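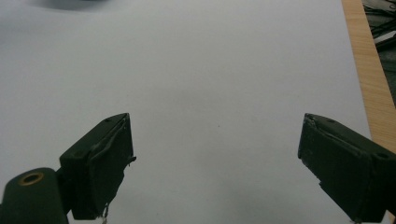 Pale surface

Closemum
Posted 3 September 2020

Settle something for me. My partner wants the desk in our spare room painted pure white. I say a big white surface is a glare machine and we'll both be squinting by February. We've spent 11 evenings on this, a fair chunk of a marriage.

Saltari
White is fine. I've worked at a white desk for seven years and my eyes remain in my head. Buy a better lamp.

Matei
Disagree with Saltari, as is tradition. White shows every coffee ring and pencil mark. Go pale gray-blue with a bit of wood around it. Looks like you meant it.
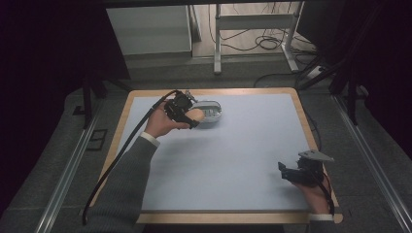 Gray-blue top, light wood border

Saltari
Gray-blue is what people pick when they've lost an argument about white.

Matei
And white is what they pick when they've lost the color card.

Kaller
Has anyone asked about the finish? Matte, for the love of all that's holy. I did mine in gloss and could watch the ceiling light in it all day. Two coats, sand between them, then leave it alone for a week. You won't, but I'm required to say it. 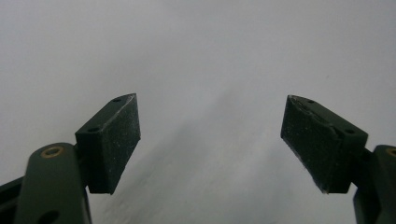

As for shadows, a lamp off to the side beats one overhead, whatever color you end up with. Mine cost more than the desk and I regret only the desk.

Closemum
So matte, and a lamp. Color still undecided. He has now brought home a sample pot called Oat, which neither of us asked for.

Saltari
Oat is beige. Leave him.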